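From: Nabila Kabbaj
To: Hirkance old cars and vans list
Date: 2026-05-01
Subject: Re: Wiring a camper without losing your mind

Ruaridh Lennox wrote:
> Has anybody rewired the living side of a van from scratch? Mine came
> with a bird's nest behind the sink and I'd like to start over before
> the Mirkundale trip. Where do you begin? And how much wire should I buy?

Oh, Ruaridh, do it! I put it off for two summers and then had the best month of evenings I've spent on that van. Start with paper. Draw the van from above, put in every light, pump and socket you want, then draw the ones you'll want next year too (you will). I had five circuits on my first sketch and nine by the time I ordered anything.

Wire: buy more than the drawing says. It never goes straight. It goes up the door post, around the window, back down behind the cupboard, and then you want a bit of slack at each end. Pick your colors early and write them inside the cupboard door. I used brown for lights, red for the pump and fridge, and I can still find my way around in the dark with a flashlight in my teeth.

And label both ends of every run! Masking tape first, proper labels when it all works. 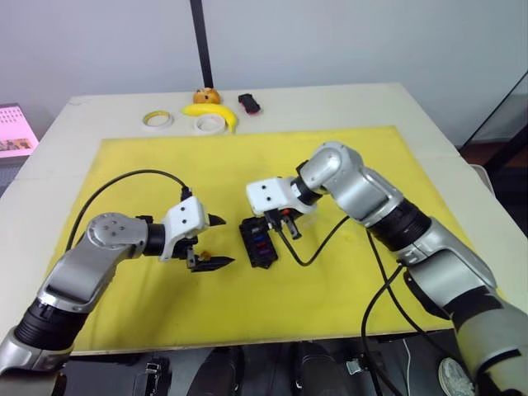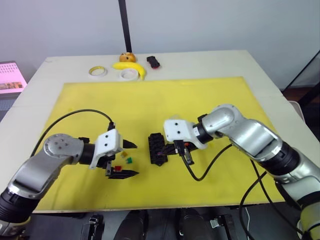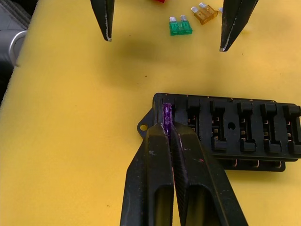 Blade fuses get my vote all the way through the living side.

Getsemaní Aguirre wrote to me off list that I should also say something about fuse size, and she's right: the fuse is there to protect the wire, so choose it by the thinnest wire on that circuit and leave the gadget's appetite out of it until you've sized the wire. She also wants everyone to put a main fuse as close to the battery as it will go. Seconded.

Grounds were my weak spot. I had a reading light that glowed faintly whenever the pump ran, and it took me a whole rainy weekend to find one painted washer. Scrape to bare metal, or bring everything back to one bus bar like I finally did. So much nicer.

Gavin, do you still have that good crimper? Ruaridh should borrow it before he buys a cheap one.

Have fun with it, and send us the sketch!

Nabila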